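Can a machine learn to sew from students who can't?

The surgical robotics project at Drultside has a waiting list, a logo and a slogan, which is more than most student projects have. It has a pair of instruments on long arms, a supply of tissue pads, and a plan to teach the arms to stitch a wound with nobody at the controls. I went to see it with my doubts packed, and I came home with most of them.

The idea is simple enough to fit on the poster by the lift. Students sit at a console and stitch. Everything the arms do is recorded, along with what the fixed camera sees. Feed enough of those recordings to a computer and it should start to pick up the pattern: where to put the needle in, how to pull the thread through, when to let go. The target for the year is 200 recordings of a finished knot. By the spring they had passed 100, and a line on the whiteboard had been coloured in to show it.

What the whiteboard doesn't show is who did the stitching. There are 12 students on the project this year. Two are studying medicine. The rest come from engineering and computing, and before September most of them had sewn on a button at best. They get an afternoon with a needle and a piece of foam, another at the console, and then they are making the examples the machine will learn from.

I asked Katia Greco, who runs the sessions, whether this bothered her.

"It bothered me a lot in the first month," she said. "You watch someone drop the needle four times and think, well, the computer's going to be very good at dropping needles."

Her answer was to mark every recording. A session in which the knot sits flat and the thread isn't dragged across the wound goes in one folder, and everything else goes in another. It's a sensible system. It also means that the number on the whiteboard is a mixture of good work and bad, and when I asked how the two folders compared I was told the marking wasn't finished.

None of this makes it a poor project. I sat behind the console for most of a morning and the work is hard in a way that the poster doesn't prepare you for. There's no feeling in the handles. You can pull a thread until it snaps and your fingers will tell you nothing, so you have to learn to see tightness, in the way the pad puckers and the loop shrinks. The students who are good at it go very slowly. They pass the needle from one set of jaws to the other as if it were hot soup. The ones who are bad at it go slowly too, and then suddenly quickly.

I had a turn. I managed to pick up the needle and then held it, facing the wrong way, for longer than was polite.

The trouble starts with the claims. The project is backed in part by Urkora, a firm that sells training equipment to hospitals, and the slogan is theirs: "The steady hand, for everyone." There is a short film, made for an open day, in which the arms tie a knot by themselves to piano music. I asked how many tries that had taken. One of the second-years laughed, looked at Greco, and said over 50. (He was quite cheerful about it. They had filmed all day and had pizza.)

A knot on a pad is a long way from a knot in a person. The pad doesn't breathe or slide about, and nothing underneath it matters. People in the group know this perfectly well and will say so at length if you buy them a coffee. Greco has a habit of crossing out the word "surgery" in student reports and writing "stitching" above it. But the word on the door is surgery, the word in the film is surgery, and the parents on the open day went home having heard it a good many times.

There's an old complaint here. People have been promising machines that would do our careful work since 1950 at least, and each time the demonstration comes first and the careful part is left for later. I don't think students should be taught to make demonstrations. Preda, the software they use to train the model, will draw you a lovely rising curve whatever you put into it, and I watched three people admire one before anybody asked what was on the side axis.

On the other side of the ledger, I'd set the arguments. They had a fierce one while I was there, over whether a knot that holds but looks ugly should count as a success. The medics said yes, if it holds. The engineers wanted a rule they could write down. It ran through lunch, someone fetched a ruler, and it was the best teaching I saw all day, though it wasn't on the timetable. Greco let it run and took notes.

She'd like to spend next year on failure. Her plan is to go back through the second folder and have the students write down, for each recording, the moment it went wrong and what a person would do next. It's dull work and there will be no film of it. Urkora has yet to say whether it will pay. A rival bid, to fit the arms with a newer controller called Plomex, would look better on the open day, and I know which one I'd bet on.

I'd still send a student there, if the student asked a lot of questions. They should begin with the second folder, and ask to see the marking scheme before they see the film.

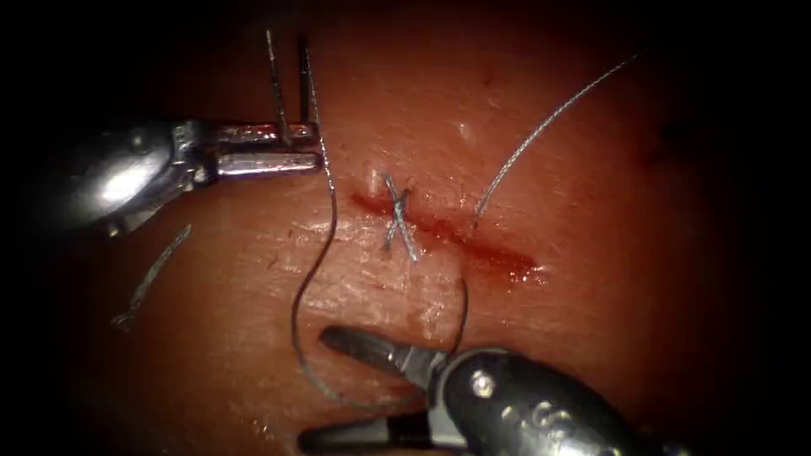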